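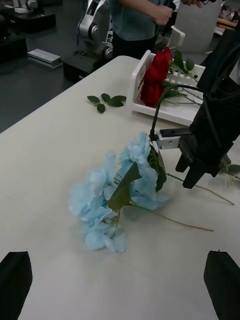
Cleaning and rearranging artificial flowers

Hydrangeas and roses left on a shelf all year collect more dust than you might expect, and it settles deepest in the folds between the petals. Set aside an hour on a Saturday and do the whole arrangement in one go.

What you need
A clear table, pale if possible
A basket with slotted sides
A soft make-up brush or a clean paintbrush
A hairdryer with a cool setting
Washing-up liquid and a bowl of lukewarm water
Wire cutters and green floral tape

1. Take the arrangement apart. Lift the stems out of the vase one at a time and lay them on their sides. Large heads such as hydrangeas need room, so don't stack them. Roses can go in the basket while you work.

2. Look for loose pieces. Rose leaves often come away as a whole sprig. Put these to one side — they can go back on later.

3. Dust each bloom. Hold the stem close to the head and brush outwards from the centre. Finish with the hairdryer on cool, held some 18 cm away.

4. Wash only if the dust won't shift. Test the back of one leaf first, as reds and dark greens can bleed. Dip the bloom, swish it gently and stand it in the basket to drain. Keep the cut ends of wired stems out of the water or they will rust.

5. Straighten the leaves. Open out any that have folded over and bend the wire back with your fingers.

6. Refit loose sprigs with floral tape, stretching it as you wind.

7. Trim and rearrange. In a Brillen vase 14 cm tall, we cut the hydrangea to 38 cm — a shorter stem leaves the head sitting on the rim. Put the hydrangea in first, then fit the roses around it.

Leave washed stems overnight before putting them back.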